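How a Robot Learns Its Way Around a Workshop
Young Makers Pages – Fellum Community Workshop

Many robots work in factories, but some are built by neighbors who share tools and a room. The members of the Fellum Community Workshop are building one of these. It is called Noner, and its job will be to carry small parts from one place to another.

A robot does not know a room the way you do. You can walk into a kitchen and see at once where the table ends. A robot must be given clues. One of the simplest clues is a line on the floor.

Builders often use brightly colored tape. Yellow tape on a dark floor is easy for a camera to pick out. A closed shape made of tape is called a zone. Each zone can have its own meaning, such as "park here" or "leave the bin here." The builders write these meanings into the robot's program.
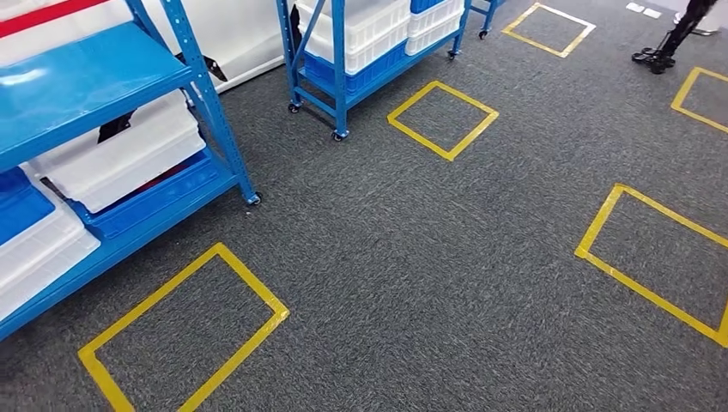

Yellow tape zones on the workshop carpet, with blue shelving and plastic bins.

Shelves on casters are useful in a workshop, but they can cause trouble for a robot. A caster is a small wheel that can turn in any direction. If a person pushes a cart to a new spot, the robot's map is wrong until the cart is put back or the map is changed. A taped zone shows people where a cart belongs.

Noner's program is called Bustelance. It checks the camera 3 times each second and compares what it finds with the map. In September the members will begin longer trials, with a planned route of 220 steps from start to finish. A "step" in the program is one short command, such as "turn left" or "stop."

Try it at home
Ask an adult for tape that will not harm the floor. Mark two zones, then write commands that lead a friend from one to the other. Your friend must do only what the commands say – even if they sound wrong.

Page last reviewed 2 July 2019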